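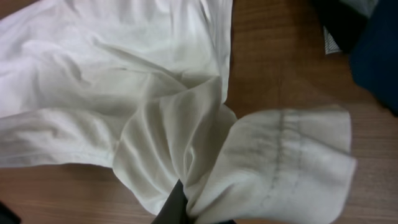
The shirt had been his father's, and it had to be ready by four.

He cleared the table first. There was a bowl of keys on it, a stack of old copies of the Kurier tied with string, and the letter from the hall in Skenolness saying what time the doors would open. He put all of it on the chair by the window and wiped the wood down with a damp cloth, then a dry one. His mother stood at the sink and watched him do it.

"You'll want a blanket under that," she said.

"I'm not ironing yet."

"When you do, then."

He had found the shirt in the bottom of the wardrobe upstairs, under two sweaters and a belt. It had been folded by someone who didn't care about folding, so his father had done it. There were creases in it going every way. He laid it down on the table and pulled at the hem to get the bottom edge straight, but when he had one side flat the other side bunched up. He tried it from the collar end. It was the same.

"He wore it two times," his mother said. "Once to your cousin's wedding and once to the bank."

"What did he want at the bank?"

"The boat."

He knew about the boat. Everyone in Urnell knew about the boat. His father had borrowed the money, bought it from a man down the coast, and run it for eleven years, mostly at a loss. It was called the Vilela, which was the name painted on it when he got it, and he would not change it. He said it cost enough to paint a hull without paying for new letters. After he died it sat on the hard at Skenolness for a winter and a spring, and now it was going to be sold, in the hall, along with some nets and two engines and a van.

The auctioneer had told him he didn't need to be there. He could sign the form and they would send a check. He had said he would come anyway. Then he had gone home and looked in his own closet and found nothing in it but work shirts and the one with the burn on the pocket.

He turned one of the sleeves out and pressed it flat with his palm.

"Was this always like this?" he said. "Along the seam?"

His mother came over, drying her hands. She bent down close, because she had left her glasses in the other room.

"I took that in," she said. "His arms were short. The rest of him was a big man but his arms were short. I didn't have white thread."

"You used gray?"

"It was the night before the wedding and the shop was shut. I told him to keep his jacket on."

"Did he?"

"No. It was off before the soup."

She ran her thumbnail down the stitching. She had always sewn quickly and not very straight. When he was at school his trousers were let down every fall with whatever was in the tin, and he had gone around with brown thread on blue and blue thread on black and never thought about it until another boy said something.

"I could do it again," she said. "I've got white now."

"It's past one."

"It's two seams. It'd take me an hour."

"Leave it. I'll have a jacket on."

She went back to the sink.

He got the iron out from under the stairs. The cord had been mended with tape and the dial no longer had any numbers on it. You turned it until it clicked and then a bit more. He filled it from the tap and stood it on its end on the stove, then remembered the blanket and went up for it. When he came down his mother had moved the shirt to the back of the chair, spread a towel over the table, and was holding out her arms for the blanket.

"I can do it," he said.

"I know you can."

They put it down together, a brown wool one with a stripe at each end, folded over once. She smoothed the corners. Then she sat in the other chair, the one without the newspapers on it, and he started on the collar.

His father had taught him how to iron, which surprised people when he told them. It was something he had picked up in the navy. Collar first, from the points in, so you don't push a wrinkle out to the end where it shows. Then the yoke, cuffs, sleeves, back, and the front last. He had taught him on the kitchen floor, with a board across two crates, on a day of bad weather when the boats couldn't go out and there was nothing else to do. He must have been seven or eight. His father had given him a handkerchief to practice on, and when he scorched it his father blew his nose on it and put it in his pocket.

The steam came up and smelled of the wardrobe, of cedar and something like old paper.

"What do you think it'll go for?" his mother said.

"The letter didn't say."

"It had a figure for the nets."

"That was only the nets. A hundred for the nets."

"He paid more than that for one of them."

"I know."

He turned the shirt and did the yoke. It was a thin cloth and dried almost as soon as the iron went over it. He could see the stripe of the blanket through the back when he pulled it tight. His father would have been cold in it at the wedding, with his jacket off, in May, in that church hall with the doors propped open. But he was never cold. He used to stand on the pier in his sleeves with sleet coming in and ask what everyone was hunched over for.

"There was a man who called," his mother said. "While you were out. He's coming up from the south for it. He wanted to know if the engine was original."

"What did you tell him?"

"I told him none of it was original except the name."

He did the cuffs. One of the buttons was hanging on two strands and he told her so. She got up without a word and went for the tin. When she came back she had her glasses on, and she made him stop and stand the iron up while she sewed it where it lay. She used the white. It took her three minutes. She bit the end off and sat down again with the tin on her lap and the lid off.

"He'd have kept it," she said.

"He couldn't have afforded to. The yard wants 80 a month just for it to sit there."

"I'm only saying he would have."

"And who'd have paid?"

"Me," she said, and put the lid back on.

He did the first sleeve, laying it out along the table with the seam at the edge. He had to lean on the iron to get the taken-in part to lie down. There was extra cloth inside that she had never trimmed off, a long fold of it, doubled over and caught down with a few loose stitches. She must have thought he might want it let out again someday, though a man's arms don't get longer.

He did the other sleeve. It was the same.

It had started to rain a little by then – he could hear it on the roof of the shed. The bus went at ten to three from the end of the road and he would have to walk down to it. He did the back and then the two front panels, going around the buttons with the tip, and held the shirt up by the shoulders against the light from the window.

"Turn it," his mother said.

He turned it.

"There's a crease under the arm."

"Nobody will be looking under my arm."

"Turn it back."

He put it down and did the place under the arm. Then he took off his sweater and put the shirt on right there in the kitchen while it was still warm. It was too big in the chest and around the neck. The cuffs stopped exactly at his wrists.

His mother looked at them and didn't say anything. She reached over and did up the left one, the one with the new button, and then the right.

"Have you got the form?" she said.

"It's in with the letter."

"And your fare?"

"Yes."

She took his jacket down from the hook behind the door and held it open for him. He looked at it, and then out at the rain, and then he took it from her and hung it over his arm.

"You'll get wet," she said.

"I'll put it on at the bus stop."

He picked the letter up from the chair and put it in his trouser pocket. She had already unplugged the iron and was folding the blanket when he went out.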